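Preguntas frecuentes sobre la recogida de demostraciones

Gracias por interesarte por el proyecto Oto. Hemos reunido aquí las dudas que más nos llegan al correo, y si la tuya no aparece, escribe a Nidia Ríos, que contesta siempre (a veces tarda un poquito, tenle paciencia).

¿Qué es una demostración?
Es una tarea completa, de principio a fin, hecha con los dos brazos guiados por una persona, y de ella aprende después el sistema. En esta serie trabajamos con botellitas, donuts de juguete, una bandeja transparente y otros objetos de cocina y despensa.
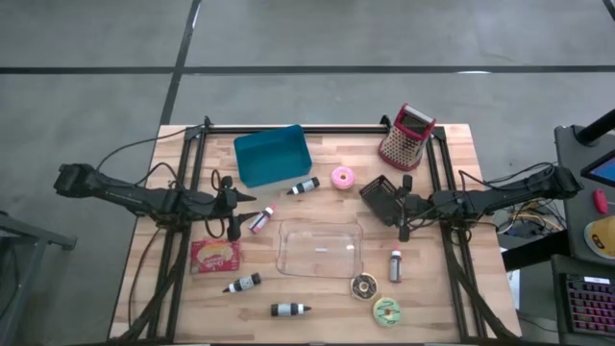 ¿Cuánto dura una sesión de grabación?
Una sesión dura 75 minutos, con dos pausas para descansar las manos y tomarse un café con calma.

¿Hace falta experiencia previa?
Ninguna, ¡de verdad! Wanpen Kaewsai acompaña a cada operador nuevo durante sus cinco primeras demostraciones, y casi todo el mundo le coge el truco antes de lo que esperaba.

¿Por qué cambiáis los objetos de sitio?
Queremos que el sistema aprenda la tarea y no se memorice una mesa concreta, así que variamos la colocación entre una demostración y la siguiente.
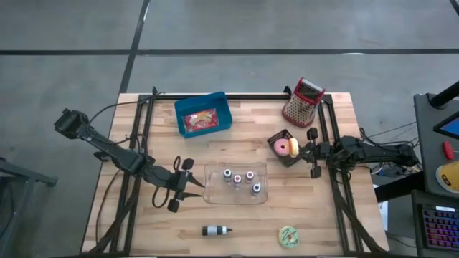
Cuatro botellitas en la bandeja transparente y un envoltorio rojo en la cubeta azul.

¿Y si me equivoco a mitad de tarea?
No pasa nada. Anota el fallo, termina con tranquilidad y nosotros lo revisamos luego. De las 182 demostraciones de marzo guardamos también las fallidas, con su etiqueta aparte.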